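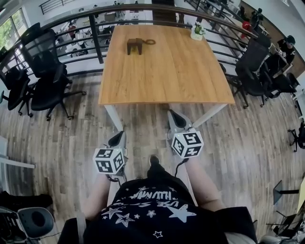 A reader of this blog wrote to ask whether Goltmont deserves more than an afternoon, having been told by a travel agent that the town is merely the place where one changes buses for the coast. The reader added that the agent had never mentioned the old quarter at all. The question is a fair one, and it merits a fuller answer than the comment section allows.

Goltmont stands where the Heritz valley narrows before the mountain road begins. The town has 3,544 residents within its historic limits, and for several centuries it lived from the tolls paid by merchants crossing the pass. Three languages were in daily use in its market, and two of them are still heard there. Street signs in the upper town are bilingual. Those in the lower town are not, a matter on which residents hold firm opinions.

Visitors are advised to begin at the Lim Gate, the only surviving entrance in the town wall. From there a paved lane climbs to the former customs house, now the municipal museum. Its collection is modest but well ordered, and the room devoted to the salt trade is excellent. The labels are available in English on request at the desk. The museum closes at noon and reopens at 2:30 p.m., and the staff observe these hours strictly.

The monastery of Devevley lies 12 kilometers north of the town, at an altitude of 1,000 meters. A local bus leaves twice each morning, and the journey takes 40 minutes owing to the condition of the upper road. The wall paintings in the side chapel were damaged by damp in the last century and have been only partly restored. Modest dress is required, and photography is not permitted inside the church.

With regard to food, the regional kitchen relies on lamb, beans, and a sharp white cheese that is sold by weight at the covered market. Portions are large. Many of the family restaurants accept cash only, and the sole bank machine in the upper town was out of service during both of my stays.

Accommodation is limited to two small hotels and a number of private rooms. The rooms near the river are less expensive, although the road beside them carries freight traffic from an early hour. I would recommend two nights, preferably in September, when the grape harvest is under way and the bus to Devevley still runs on its summer schedule. From October onward there is one departure only, at 7:15 a.m., and the return leaves the monastery at 3 p.m.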